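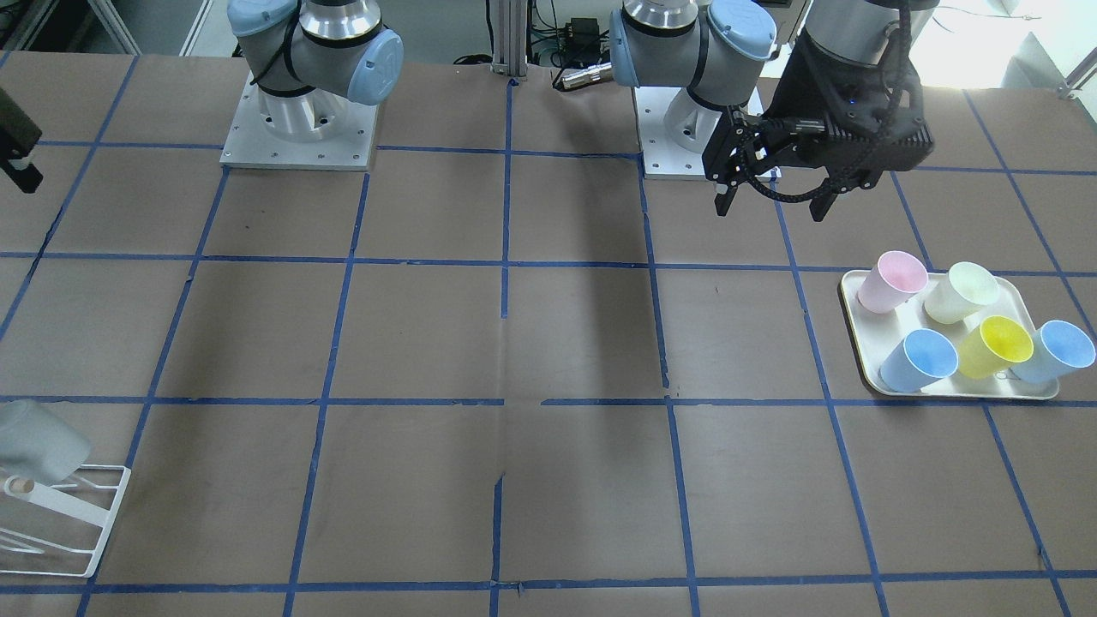

리바운드 네트를 실내 체육관 마루 위에서 그대로 써도 됩니까?

고무 받침 네 개를 모두 끼운 상태라면 마루 위에서 쓸 수 있습니다. 받침은 기본 구성품에 들어 있고, 받침 없이 금속 다리가 마루에 직접 닿게 두면 안 됩니다.

검색어를 입력하세요 상품 검색 상세검색

Zorura 리바운드 네트 (핸드볼·풋살 겸용)

제조: Gosano
설계: Manuela Testa
수입 및 판매: Lo Presti
보관 가방: Wivwood

Zorura는 공을 던지거나 차면 되돌려 주는 접이식 네트입니다. 핸드볼 패스와 캐치, 풋살 원터치 패스, 골키퍼 반응 훈련에 씁니다. 벽이 없는 운동장이나 벽에 공을 칠 수 없는 체육관에서 혼자 또는 둘이 연습할 때 맞는 크기입니다. 경기용 골대로 만든 제품이 아니므로 시합에는 사용할 수 없습니다.

프레임은 강관이고 겉은 분체 도장입니다. 네트는 매듭 없는 폴리에스터 망이며 고무 코드로 프레임에 걸립니다. 코드를 한 칸씩 당겨 걸면 반발이 세지고, 바깥 칸으로 옮기면 약해집니다. 공장 출고 시에는 가운데 칸에 맞춰져 있습니다.

규격

높이: 178cm (가장 세운 각도에서 잰 값)
폭: 100cm
접었을 때 깊이와 펼쳤을 때 깊이: 접으면 한 손으로 들 만한 두께, 펼치면 60cm
프레임: 강관, 분체 도장, 검정
네트: 폴리에스터, 흰색
가방 원단: 1000데니어 나일론
각도 조절: 다섯 단계
사용 장소: 실내, 인조잔디, 천연잔디, 흙 운동장

높이는 각도를 눕힐수록 낮아집니다. 창고 문이나 선반 높이에 맞춰 고르실 때는 세운 상태의 값을 기준으로 보시기 바랍니다. 폭은 어느 각도에서나 같습니다.

기본 구성

프레임 한 벌, 네트 한 장, 고무 코드 한 묶음, 고무 받침 네 개, 고정 말뚝 네 개, 보관 가방, 조립 안내서가 들어 있습니다. 코드 묶음에는 여분이 몇 가닥 포함됩니다. 공과 모래주머니는 들어 있지 않습니다.

말뚝은 잔디와 흙에서만 씁니다. 인조잔디는 시설마다 말뚝 사용 규정이 다르니 관리 사무실에 먼저 물어보시고, 쓸 수 없다고 하면 뒷다리 가로대에 모래주머니를 올려 주십시오. 모래주머니는 별도 상품으로 판매합니다.

조립과 각도 조절

1. 앞 프레임을 바닥에 눕히고 뒷다리를 바깥쪽으로 펼칩니다.
2. 옆면의 고정 핀을 양쪽 모두 같은 구멍에 끼웁니다. 한쪽만 다른 구멍에 끼우면 프레임이 뒤틀립니다.
3. 네트를 프레임 안쪽에 펼쳐 놓고 네 모서리의 코드를 먼저 겁니다.
4. 위쪽, 아래쪽, 좌우 순서로 나머지 코드를 겁니다.
5. 프레임을 세우고 받침이나 말뚝으로 고정합니다.
6. 손으로 네트 가운데를 눌러 보고 좌우 장력이 다르면 약한 쪽 코드를 한 칸 당깁니다.

두 번째 사용부터는 네트를 빼지 않고 접었다 펼 수 있으므로 1, 2, 5번만 하면 됩니다. 핀을 뺄 때는 앞 프레임을 한 손으로 잡고 계십시오. 각도를 바꾸는 동안에는 아이들이 프레임 사이에 손을 넣지 못하게 해야 합니다.
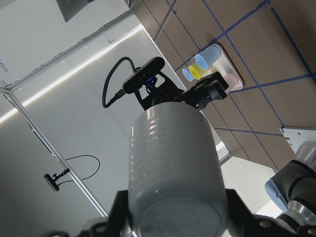 각도별 쓰임

첫째 단계는 거의 수직입니다. 정면 패스를 가슴 높이로 던지면 낮고 빠르게 돌아옵니다. 핸드볼 초급반은 여기서 시작하는 편이 무난합니다.

둘째와 셋째 단계는 공이 조금 떠서 돌아옵니다. 풋살 인사이드 패스나 발등 트래핑에 많이 씁니다. 네트까지 거리를 다섯 걸음 정도 두고 시작한 다음 반발에 익숙해지면 가까이 붙습니다.

넷째와 다섯째 단계는 공이 높이 올라갑니다. 골키퍼의 공중볼 처리, 헤더 연습용입니다. 천장이 낮은 실내에서는 쓰지 마십시오.

사용할 수 있는 공

핸드볼, 풋살공, 축구공, 배구공을 쓸 수 있습니다. 농구공은 던져도 네트가 상하지는 않지만 무게 때문에 코드가 빨리 늘어납니다. 야구공, 소프트볼, 하키공은 망 구멍을 통과하거나 망을 끊을 수 있으니 사용하지 마십시오. 테니스공도 구멍에 끼입니다.

송진이나 핸드볼 왁스를 쓰는 팀은 훈련 후 네트를 미지근한 물과 중성세제로 닦아 주십시오. 왁스가 굳은 뒤에는 솔로 문질러도 잘 지지 않습니다. 기름 성분의 왁스 제거제는 고무 코드를 딱딱하게 만듭니다.

관리

비를 맞힌 네트는 펼쳐서 그늘에 말린 뒤 접습니다. 젖은 채 가방에 넣어 두면 코드 고리 쪽에 녹이 생길 수 있습니다. 프레임 도장이 벗겨진 곳은 시중의 금속용 검정 페인트로 덧칠하면 됩니다. 색이 똑같지는 않습니다.

고무 코드는 소모품입니다. 매일 훈련하는 팀에서는 한 시즌에 한 번쯤 갈게 됩니다. 늘어난 코드와 새 코드를 섞어 걸면 공이 한쪽으로 치우쳐 나오니 같은 변의 코드는 한꺼번에 교체하십시오. 교체용 코드와 네트, 고정 핀은 부품 메뉴에서 낱개로 살 수 있습니다.

겨울철 실외 보관은 권하지 않습니다. 부득이하게 밖에 둘 때는 네트만이라도 떼어 실내에 두십시오.

이전 모델과 다른 점

Zorura는 이전 모델과 프레임 폭이 같습니다. 네트와 코드는 서로 바꿔 쓸 수 있습니다. 고정 핀은 지름이 굵어져 호환되지 않습니다. Manuela Testa가 다시 설계한 부분은 뒷다리 관절로, 접을 때 가로대가 앞 프레임 안쪽으로 들어갑니다. 이전 모델은 가로대를 따로 분리해야 접혔습니다.

보관 가방은 Wivwood에서 만든 것으로 바뀌었습니다. 지퍼가 긴 변을 따라 나 있어 프레임을 옆으로 밀어 넣으면 됩니다. 어깨끈은 길이를 조절할 수 있고 떼어 낼 수 있습니다. 바퀴는 없습니다.

배송과 반품

평일 오전에 들어온 주문은 당일 출고합니다. 상자가 길어서 일반 택배함이나 무인 보관함에는 들어가지 않습니다. 학교와 체육관으로 받으실 때는 받는 분 성함과 함께 건물 이름, 짐을 내릴 출입구를 적어 주십시오. 방학 중인 학교는 연락되는 휴대전화 번호가 꼭 필요합니다.

제주와 도서 지역은 배송비가 추가되며 주문서 마지막 화면에 금액이 표시됩니다.

단순 변심 반품은 조립 전 상태에서만 받습니다. 네트를 한 번이라도 건 제품은 불량이 아니면 반품되지 않습니다. 운송 중 프레임이 휜 경우에는 상자와 휜 부분의 사진을 함께 보내 주시면 해당 부품 또는 전체를 교환해 드립니다.

보증

프레임 용접부와 뒷다리 관절은 구입일부터 두 해 동안 보증합니다. 네트, 고무 코드, 고무 받침, 가방은 보증에서 제외됩니다. 프레임에 매달리거나 올라가서 생긴 변형도 제외됩니다. 보증 수리를 신청하실 때는 뒷다리 안쪽 스티커의 제조 번호를 알려 주십시오. 스티커가 떨어졌으면 주문 번호로 대신할 수 있습니다.

단체 구매

학교, 동호회, 지역 체육 시설은 견적서를 받아 후불로 구입할 수 있습니다. 문의 양식에 기관명, 수량, 희망 납품일을 적어 주시면 담당자가 견적서와 사업자등록증 사본을 보내 드립니다. 세금계산서는 납품 후 발행됩니다. 여러 대를 한 곳에서 받으시면 요청에 따라 조립된 상태로 납품하며, 이 경우 포장 상자는 저희가 가져갑니다.

알림

2019년 8월 4일 출고분부터 조립 안내서에 한국어가 포함됩니다. 그 전에 구입하신 분은 문의 양식으로 요청하시면 안내서 파일을 보내 드립니다. 8월 중에는 교체용 네트의 입고가 늦어져 주문 순서대로 발송합니다. 본체와 코드는 재고가 있습니다.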